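Mollis lernt Stäbchen greifen: Neue Methode aus unserem Labor kommt mit wenigen Vorführungen aus

Pressemitteilung, 01/01/2024
Zur sofortigen Veröffentlichung frei

Ich schreibe Pressemitteilungen sonst nicht selbst, und wer mich kennt, weiß auch, warum: Ich komme ins Plaudern. Aber unsere Pressestelle hat mir diesmal freie Hand gelassen, also los. Wir haben bei Jikari eine Methode entwickelt, mit der ein Roboter lernt, dünne, glatte, dicht beieinanderliegende Gegenstände paarweise aufzunehmen. Sie heißt Mollis, und sie braucht dafür 400 Vorführungen von Menschenhand. Für unser voriges Verfahren hatten wir ein Vielfaches davon gesammelt und waren trotzdem nie so richtig zufrieden (ich erinnere mich an sehr lange Abende mit sehr viel Tee).

Warum ausgerechnet Essstäbchen?

Weil sie gemein sind! Ein Becher steht da und wartet. Ein Stäbchen rollt weg, sobald man es schief anfasst, und zwei Stäbchen sind schlimmer als eins, denn sie schieben sich gegenseitig aus dem Griff. Dazu verjüngen sie sich zur Spitze hin, sodass ein Griff, der am dicken Ende gut sitzt, am dünnen schon wackelt. Legt man sie auf einen Teller, kommt noch der Rand dazu, an dem die Finger hängen bleiben können.

Auf die Idee kam meine Kollegin Na-rae Choo, und zwar beim Abtrocknen. Sie hatte schon länger nach einer Aufgabe gesucht, die jeder Mensch aus der Küche kennt und die unsere Auswertung trotzdem gründlich durcheinanderbringt. Im Oktober legte sie mir ein paar Stäbchen auf den Schreibtisch und meinte, das sei jetzt unser Prüfstand. Ich habe gelacht. Zwei Stunden später habe ich nicht mehr gelacht.

Was wir anders machen

Die Vorführungen nehmen wir mit Greifern auf, die ein Mensch in der Hand hält, in jeder Hand einen. Man führt sie wie eine etwas klobige Zange, und eine Kamera am Gerät zeichnet auf, was vor den Fingern passiert. Einen Roboterarm braucht es beim Sammeln also gar nicht, und das ist für uns ein Riesenvorteil, denn so können wir in richtigen Küchen arbeiten, mit richtigem Geschirr und mit allem, was eben auf einer Arbeitsplatte herumsteht. Die Sojasoße bleibt, wo sie ist.

Neu ist, was danach kommt. Bisher haben wir jede Aufnahme als einen einzigen langen Bewegungsablauf behandelt und dem Modell vom ersten bis zum letzten Bild gleich viel Gewicht gegeben. Das klingt vernünftig, verschenkt aber das Beste. Der größte Teil einer Vorführung ist ja Anfahrt: Hand hin, Hand weg, kurz nachdenken, noch mal hin. Entscheidend ist der kurze Abschnitt, in dem die Finger schon links und rechts vom Ziel stehen und noch nicht geschlossen sind. Wir nennen ihn intern die Klammerphase (ein schöneres Wort ist uns bis heute nicht eingefallen, Vorschläge bitte gern an die unten genannte Stelle).

Mollis sucht diese Phase in jeder Aufnahme selbst heraus und lernt sie gesondert. Dabei achtet das Verfahren auf zwei Dinge: auf die Richtung, in der die Stäbchen liegen, und auf den freien Platz zwischen ihnen und jeder Fingerinnenseite. Liegt ein Paar fast parallel, darf der Greifer es zusammen nehmen. Liegen zwei Stäbchen über Kreuz, soll er erst einmal anders herangehen, zum Beispiel mit der zweiten Hand am Tellerrand. Genau diese Unterscheidung hat uns früher gefehlt, und genau an ihr sind die alten Versuche reihenweise gescheitert.

Einen Blick auf so eine Klammerphase gebe ich gern mit, aufgenommen aus der Sicht des Greifers. Die blauen Fingerpolster stehen beiderseits des mittleren Paars, das beinahe gerade auf den Greifer zuläuft, und links davon liegen zwei leicht gekreuzte Stäbchen, also beide Fälle auf einem einzigen Teller.
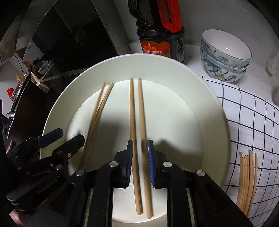
Was dabei herausgekommen ist

Geprüft haben wir Mollis mit zwei Roboterarmen auf unserem Versuchstisch Cendau, und zwar mit Tellern, die im Training nicht vorkamen. Von den Versuchen mit parallel liegenden Paaren gingen nur noch halb so viele daneben wie mit unserem alten Verfahren. Bei den gekreuzten Stäbchen ist der Fortschritt kleiner, das will ich gar nicht verstecken. Hier greift der Roboter inzwischen zwar meist an der richtigen Stelle zu, hebt aber manchmal nur eines der beiden Stäbchen an und lässt das andere liegen.

Kyung-tae Yeon hat die Auswertung gebaut und ist, was Erfolgsmeldungen angeht, der strengste Mensch im Haus. Als Treffer zählt bei ihm nur, wenn beide Stäbchen angehoben und an der vorgesehenen Stelle abgelegt sind. »Ein Paar, das unterwegs auseinanderrutscht, ist für mich kein Paar«, sagt er. Über 49 Läufe haben wir deshalb nachträglich noch einmal diskutiert, Bild für Bild, und ich habe die meisten dieser Diskussionen verloren.

Überrascht hat uns etwas anderes. Wir hatten vermutet, dass Schatten ein Problem werden, denn die Greifer werfen auf hellem Geschirr ziemlich kräftige. Also haben wir das Licht im Versuchsraum in allen möglichen Varianten verstellt – und die Ergebnisse blieben fast gleich. Unsere Erklärung dafür ist noch vorläufig: In den Küchenaufnahmen ist der Schatten der Finger so oft dabei, dass das Modell ihn vermutlich als Hinweis auf den Abstand zum Teller mitnutzt. Na-rae will das in einer eigenen Untersuchung klären, und ich wette schon mal dafür. Kyung-tae wettet dagegen.

Was noch nicht geht

Stäbchen aus Metall haben wir kaum angeschaut. Sie spiegeln, sie sind dünner, und in den Vorführungen rutschen sie auch den geübten Leuten weg. Nasse Stäbchen haben wir bisher ganz weggelassen. Ebenfalls offen ist der Griff in ein dicht stehendes Bündel, aus dem nur ein einzelnes Paar herausgezogen werden soll. Das machen Menschen mit einer kleinen Drehung aus dem Handgelenk, und unsere Greifer haben dieses Handgelenk eben nur, solange ein Mensch dranhängt. Der Arm auf dem Versuchstisch bewegt sich da noch viel zu brav.

Außerdem ist das Verfahren langsam. Zwischen zwei Griffen macht der Roboter eine Pause, in der er die Lage neu beurteilt, und wer danebensteht, möchte ihm irgendwann einfach die Stäbchen reichen. Ich spreche aus Erfahrung!

Wie es weitergeht

Als Nächstes übertragen wir Mollis auf anderes längliches Zeug aus der Schublade: Löffelstiele, Pinsel, Stifte, Strohhalme. Erste Probeaufnahmen gibt es, Ergebnisse noch keine. Parallel dazu läuft bei uns das Vorhaben Ra, in dem beide Hände enger aufeinander abgestimmt werden, damit die eine den Teller halten kann, während die andere zugreift. Bisher wissen die beiden Hände in unserem Modell eher wenig voneinander, und gerade bei den gekreuzten Stäbchen merkt man das deutlich.

Die Beschreibung der Methode, die Auswertungsregeln von Kyung-tae und eine Auswahl der Aufnahmen geben wir an Forschungsgruppen auf Anfrage weiter. Wir freuen uns besonders über Leute, die das Ganze mit eigenem Geschirr nachstellen und uns dann schreiben, wo es hakt. Tiefe Schalen zum Beispiel fehlen uns noch fast völlig, und auch bunt gemusterte Teller sind bei uns selten.

Für Redaktionen: Na-rae Choo beantwortet Fragen zur Datenaufnahme, Kyung-tae Yeon Fragen zu den Messungen. Besuche am Versuchstisch sind nach Absprache möglich, bitte etwas Zeit mitbringen. Anfragen gehen an die Pressestelle von Jikari, Stichwort Mollis.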